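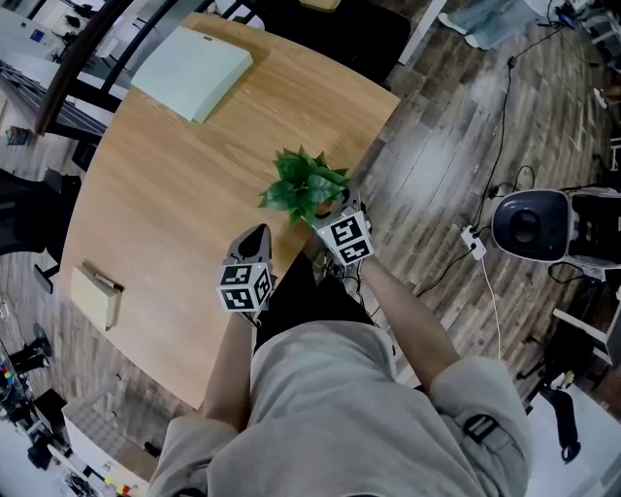 14 September 2026

Trial day with the Gistura kit, the hand-held grippers. Quote is 1,462 for the pair, Cenico wants 1,479 for theirs and no marker cubes included. Both give 60 days to send back.

Plant again. Two hands, grip low at the pot, keep the leaves out of the fingers. Forearms ache. Grip is nicer than I expected, light squeeze and the fingers follow. Don't love the angle on the left one, might just be me. Ask if teh cubes come off for packing.
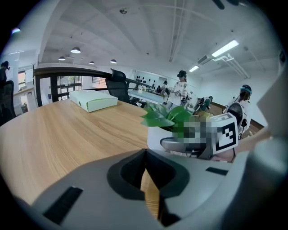 Room was noisy, headsets everywhere, so I wrote half my notes wrong and had to redo them. Leaning Gistura. The Mistska loaner in May was heavier and the manual was hopeless.

To do: email re spare finger pads, ask Egger about a carry case, check if the 60 days starts from delivry or from order. Eat something.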